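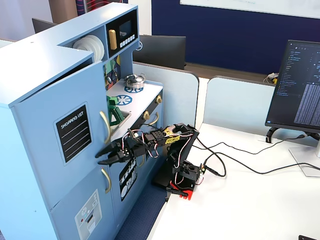

Kadton Toy Library – Play Furniture Team

Section 4: Setting up the Brorka play kitchen

By the time you reach this section you should have the cabinet standing up on its own, with the back panel on and all the long screws in. If it still wobbles, go back to Section 3 and tighten the cross rail again, then come back. I've put this kitchen together more times than I'd like to admit (once at seven on a Saturday morning, with Ismail Belhaj reading me the steps over the phone), and the part I'm about to cover is the fun part! Doors, handles, stickers, hooks, and all the little things that go inside.

You'll need a medium Phillips screwdriver, the 4 mm hex key from the small bag, a soft dry cloth, and a bowl for the screws. Please use the bowl. Carpet eats handle screws.

Before you start

Check where the kitchen is going to live. Once the decals are on and the shelf is stocked it's a pain to move, and I have dropped a full load of toy plates down a hallway to prove it. Pick a flat bit of floor, and leave enough room in front for the doors to swing all the way and for a child to stand there too.

CAUTION: Fix the wall strap before you let any child near the kitchen. The refrigerator side is tall, and children hang on doors. The strap screws go into a stud, never just into drywall.

4.1 Doors and handles

1. Lay the doors face up on a towel and match each one to its opening. The upper and lower refrigerator doors are easy to mix up when they're bare, so look for the letter stamped on the inside edge.

2. Push the handle screws through from the back and start them by hand. The handles are gold-colored and they scratch, so keep the screwdriver on the inside where it belongs.

3. Snug each handle down with the screwdriver. Stop when it stops turning easily. I cracked one by giving it "just a little more" and had to wait until July for a new one.

4. Hang the upper refrigerator door first, then the lower one. The hinges go on the left, the handle on the right.

5. Open and close each door a few times. If one rubs, loosen the hinge screws a half turn, lift the door a hair, and tighten them again with the hex key.

NOTE: The microwave goes on in the same way, but its handle is on the left. Everybody puts it on backwards once, me included.

4.2 Decals

6. Wipe the surface down with the dry cloth. No spray, no wet wipes, or the edges will lift within a week.

7. Do the tiled backsplash decal first. Peel back a strip along the top, line it up, press it down, and then work toward the counter slowly with the flat of your hand. Dalia Ait Brahim does hers with an old library card and gets fewer bubbles than I do.

8. Put the blue burner rings on the counter next. Set the toy pot on top while the backing is still on and see whether you like the spot. You get one try after that – the glue on these is serious.

NOTE: If you're working with an older kit (part number 249 on the decal sheet), trim the white border off before you peel. The newer sheets come already cut.

4.3 Hooks, phone and shelf

9. Screw the small hooks in across the backsplash by hand, with the open side of each hook facing up. If a hook won't go in, back it out and try again straight. Pliers will snap it.

10. Hang the utensils and give each one a tug. A spoon that falls off now will fall off all day long.

11. Stand the plates on edge in the open shelf. They fit flat too, but then small hands pull the whole pile out to get at the bottom one.
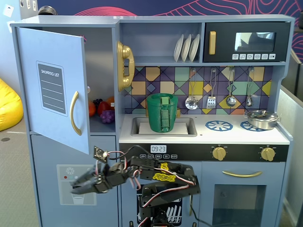 Stocking the kitchen is the step people rush, and I get it, you've been kneeling for an hour. Take ten more minutes anyway. I like a first layout that a child can read without any help: things that get washed by the sink, things that cook by the burners, and the food where you'd go looking for food. In the upper fridge I put the fruit and the tomato in together, with the lilac grapes at the front and the purple ones tucked behind the apple, so there's something bright to find the second the door swings open. The green cup goes in the sink. The phone handset hangs on the side wall by the plates, and it will be the first thing anyone grabs, so check that it lifts off freely.

12. Load the fridge last. Keep it to one layer of food. If you stuff it, the door won't stay shut and you'll be back adjusting hinges that were fine to begin with.

13. Talk about the shopping list on the upper door! Amr Badawi's kids "order" from it for whoever is holding the phone, and it keeps them going far longer than the pot does.

14. Close everything, step back, and open every door one last time from a child's height. Get down there. You'll spot a loose screw from the floor that you'd never see standing up.

CAUTION: Keep real food and real water out of the kitchen. The sink has no drain, and the counter swells if liquid gets under the decals.

CAUTION: Look over the small pieces after each loan. Anything cracked goes straight in the trash, even if it's the favorite.

If something's missing

Check the flap of the box first, where the hook bag likes to hide. If it isn't there, leave a note for Ayodele Onuoha at the desk with the part number from the bag label. We keep spare hooks, handle screws and hinge pins in the Vinau drawers. Decal sheets have to be ordered, so plan on a wait.

Wall strap checks and cleaning are in Section 5.

Kadton Toy Library | Contact the Play Furniture Team | © Kadton Toy Library | Back to top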